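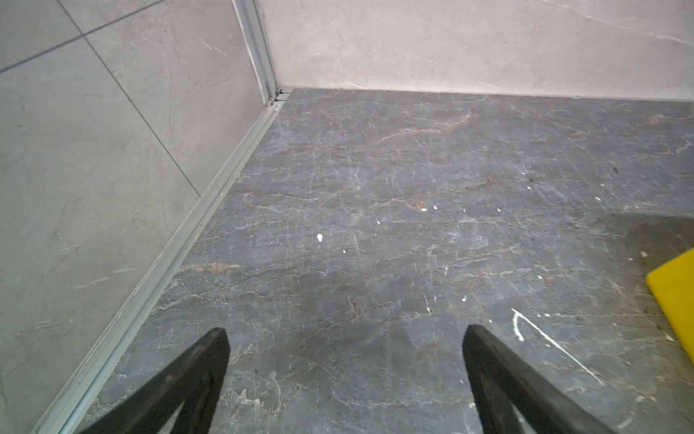
Week 3 – dark marble-patterned floor.

Surfaces and Storage: notes for the third session

Welcome back, everyone, and thank you for bearing with the late start on Wednesday. Several of you asked for the notes in writing, so I have typed up what we talked through and added one or two bits I forgot on the evening. Please don't feel you have to learn any of it by heart. It is meant to sit next to you while you do your room plan.

We began with the word "marble", which gets used very freely in shops. To a geologist, marble is limestone that has been changed by heat and pressure deep underground. To the person selling you a floor it may mean almost any hard stone that takes a polish, and "marble effect" may mean ceramic, vinyl or printed board. There is nothing wrong with any of these (my own bathroom is vinyl and I am very fond of it!) but they want different cleaning, so do find out what you have before you reach for a bottle. Real marble dislikes acid. Vinegar, lemon juice and most limescale removers will dull it, and the dull patch has to be polished out by somebody who knows how.

Next came pattern and scale. Veining is easiest on the eye when the tiles are large, as each one has room for a line to wander. Cut the same pattern into small squares and it can look rather busy. Matěj Pešek asked whether you may put a veined wall with a veined floor, and I said yes, as long as one is a good deal darker than the other. I would keep the curtains and cushions plain after that – but do try it with samples first and see what you think.

Pale walls show splashes and dark floors show dust and crumbs. People are always surprised by the second part, having chosen charcoal because they thought it would hide the dirt. A mid-grey with plenty of variation in it is far more forgiving if you have children, or a dog, or toast.

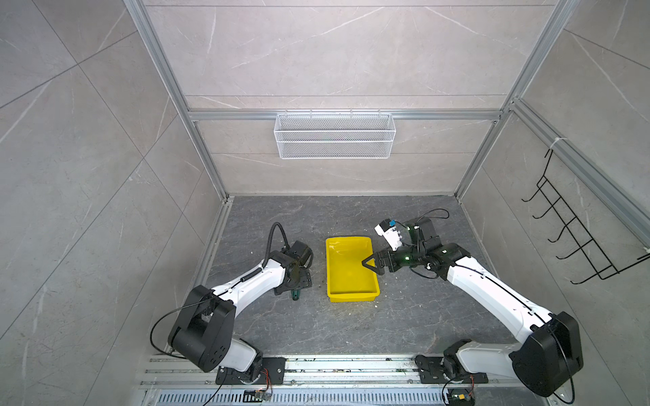
White mesh basket hooked over a crossbar, against pale veined tiles.

After the tea break we moved on to hanging storage. Wire and mesh let the air through and let you see what you own, and for most of us that second point matters more than we like to admit. Vy Trịnh has fitted out her whole galley kitchen this way, with the rail at 65 cm above the worktop, and says she would now go lower. Do measure your own reach, standing in your usual shoes, before you drill anything. Remember too that a rail is only as strong as its fixings, and that tile needs a proper tile bit, a slow speed and a strip of masking tape to stop it skating about.

For anyone who missed the costing sheet, our pretend budget is £2,000 for the room, fitting included. Châu Hầu's group went over it by the time they reached the lighting, which was very useful for the rest of us, and they have kindly agreed to show their sums next time.

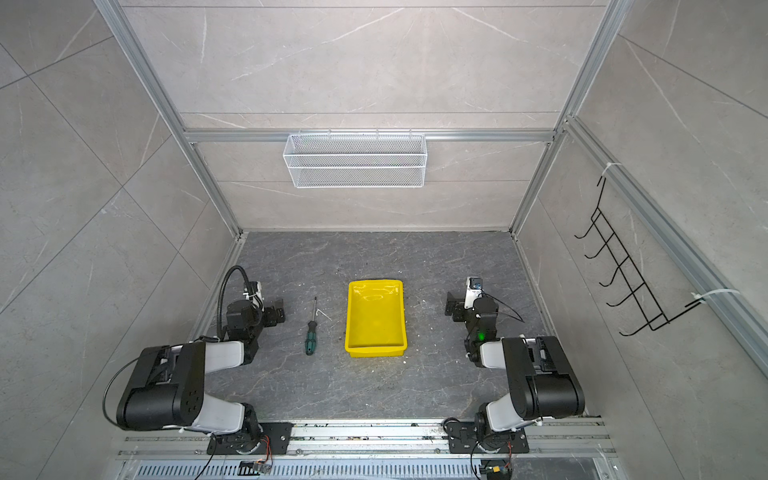

To do before session four

Draw your room to scale on squared paper, with doors and windows marked. Choose one wall finish and one floor finish, and bring samples if you can get them. Write a few lines on how each should be cleaned. If you are stuck, Thu Trương has the spare sample box and is happy to lend it out, but please put the labels back on the right pieces.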